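Rented kitchens to get starter box as Çınar block reopens

Tenants moving back into the Çınar building will find a basic kitchen waiting for them, the block's managers said, after months of complaints about flats handed over with a bare worktop and not much else.

The first keys go out this month, July 2022. Each flat gets a small bench oven, a dish rack, a mug tree and a plate stand. No microwave. No kettle either, that one is still being argued over.

The building was shut in January after a burst riser on the fourth floor brought down ceilings in the flats beneath. Most tenants went to relatives. Some took short lets across town and paid double. Almost every kitchen had to come out, units and all.

"I had a good cooker, I had shelves my father put up," said Eylül Başaran, who has lived on the second floor since she was a student. "They tell me it all went in a skip. So yes, I'll take the little oven, thank you very much."

Full-size cookers will not be back for a while. The gas supply to the upper floors has not been signed off and the electrics in the older flats will only take so much. Small ovens were the quick answer. They plug in, they sit on the worktop, they can be taken away again when the proper cookers come.

The boxes are being put together by Wokby, a kitchen supplier with a shop two streets away, which won the job over a larger bid from Arov. Wokby is charging 420 lira a flat for the small items – the racks, the mug trees and the stands. The ovens are on a separate order and the managers would not give a price.

Dilek Kocabaş, who runs the shop, said the list had been cut down more than once. An early version had a toaster and a hotplate on it. Both went. A bread bin went too.

"You have this much worktop," she said, holding her hands apart. "Put the oven at the back, in the corner, at a bit of an angle so the door has room. Then the rack. Then whatever's left is where you chop your onions. If I give people ten things they will put seven of them on the floor."
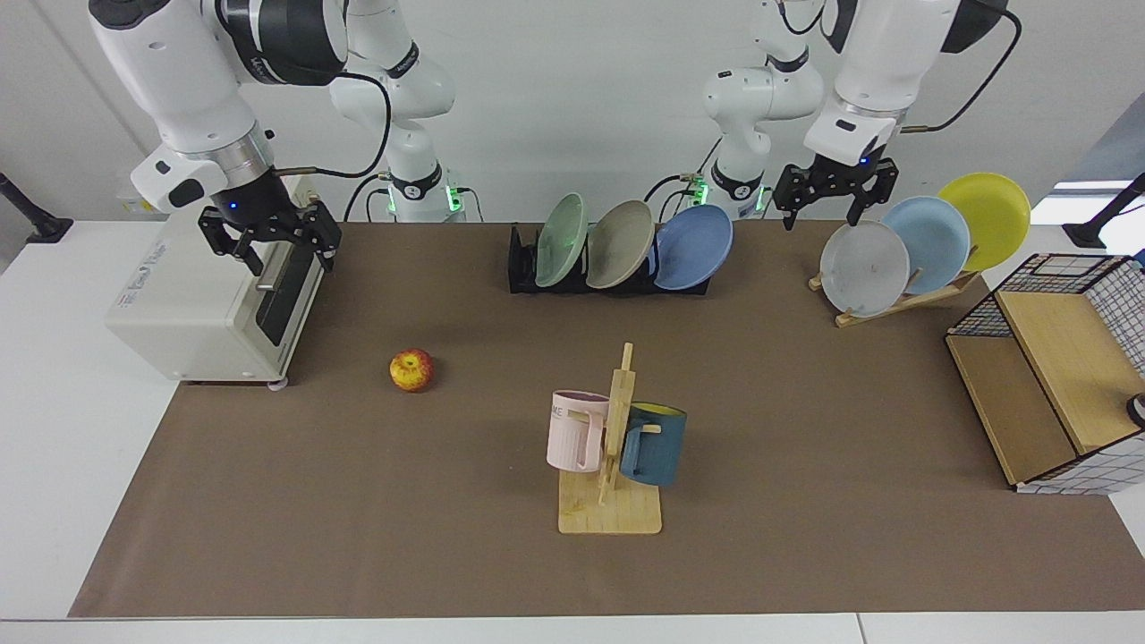
Wood was her choice for the mug tree and the stand. Metal was cheaper but the first batch she tried marked the worktops, and the managers sent it back the same afternoon. The rack stayed black. Tenants had asked for white. White was out of stock untill autumn.

There will be 100 boxes in the first delivery and another 100 after that, enough for every flat and a few over for breakages. Flats on the lower three floors come first.

Not everyone is pleased. Nevzat Coşkun, sixth floor, has been told he is in the second group and does not yet have a date. He said he had been living out of two suitcases and a cool bag at his brother's place and would rather have had the money.

"A mug tree," he said. "I own one mug."

Others asked what happens to rent. It was halved while the building was closed and goes back up the day a tenant signs for the keys, working cooker or no working cooker. A petition against that, with 200 names on it, was handed in at the building office last week. The managers say they have read it and will reply in writing. No date given for that either.

Duygu Canpolat, speaking for the management company Eltport, said the boxes were "a start" and were never meant to stand in for a full refit. She said tenants could keep the small items for good. The ovens are on loan and must be handed back clean when the cookers are fitted.

How clean? There is a sheet. It asks for the tray to be washed, the crumbs emptied from the bottom and the glass wiped on both sides. Tenants who lose the tray will be charged for it.

Anyone who does not want a box can say so when they collect keys. There is no cash instead. Spare boxes will be held in the ground-floor store until the second group is in, then offered round.

Tenants have also been asked not to run the oven and a washing machine off the same wall in the older flats, at least until the wiring checks are done. The office has a floor plan pinned up by the door showing which sockets are on which circut. Worth a look before carrying anything heavy upstairs, as the lift is only taking people for now and the ovens will be left in the lobby with flat numbers taped on.

Ferhat Başaran, Eylül's brother, has offered to carry for the older neighbours on the second and third floors. His number is on the noticeboard. He asked that people ring before eight in the evening.

Key collection is from the ground-floor office, mornings only. Bring the tenancy letter and some ID. Tenants who are away can send someone in their place with a signed note, and the office will hold keys for two weeks before writing to the address on file.

The fourth floor, where the leak began, has no return date. The floors there are still up.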